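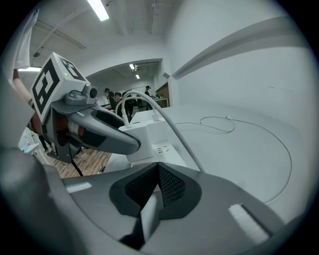
Okay, long thread, get a coffee. I've had a bunch of messages asking how a small shop like ours goes about budgeting for hand-held grippers, and I keep typing the same answer in DMs, so I'm putting it all in one place. (1/12)

First thing, and I say this with love: don't start with the price of the gripper. I did, back in March, and I had a lovely tidy spreadsheet with one line on it that said "grippers" and a number, and I was so proud of that spreadsheet. (2/12)

The number was $2000 a pair from Dakimbridge, which seemed fair to me and still does. We'd looked at Stular too. Their fingers are nicer to hold for a long stretch, but the lead time was 8 weeks and I'm not a patient woman. (3/12)

What I'd left off was everything that plugs in. Chargers, cables, spare cables, the longer cables you buy after the first ones won't reach across the table. Please give power its own line! I now put $122 per station against it and I've stopped getting nasty little surprises. (4/12)

Somebody will ask whether you can get by with cheap cables. For charging, sure, I do. For anything carrying data I buy the good ones and I label both ends, which takes me an entire evening and a whole podcast, and I'd do it again. (5/12)

Next is finger pads. They're a consumable, so treat them like printer ink. I order 40 at a time because Pakzad gives a price break there, and I keep them in a drawer with a sticky note telling people to write down what they took. (People mostly write it down. Bless them.) (6/12)

Then the markers. If your setup tracks position with printed cubes like ours does, budget for reprints and for a morning of somebody's time to mount and recalibrate. It's small money but it's real hours, and hours were the thing my first plan had no column for at all. (7/12)

Hugo Calvo gave me the best advice I got on any of this, which was to plan the room before the order. Where does each person stand, where's the outlet, what's the nearest table? I drew it on the back of a packing slip and ended up changing half the quote. (8/12)

Which brings me to tables! I know, thrilling. Plain white ones have been fine for us. Get ones you can shove around by yourself, and get one more than you think, because a spot to put down chargers and odds and ends fills up quicker than you'd ever believe. (9/12)

On leasing: Fellonwood will lease you the whole kit, with repairs included, and for a short project I'd take that seriously. For us it came out dearer past the first year, and I like being able to open things up with a screwdriver without asking permission first. (10/12)

If your boss wants it on one page, mine goes: hardware, power and cables, pads, markers, furniture, people's time, and a repairs line that I refuse to let anybody raid. I had to defend that last one twice and I'd happily defend it again. (11/12)

I'm happy to send the blank version of the spreadsheet if you message me, just say which currency you work in so I can fix the columns. And if you've found a decent cable tray that clamps on without chewing up the table, please, please tell me what it's called. (12/12)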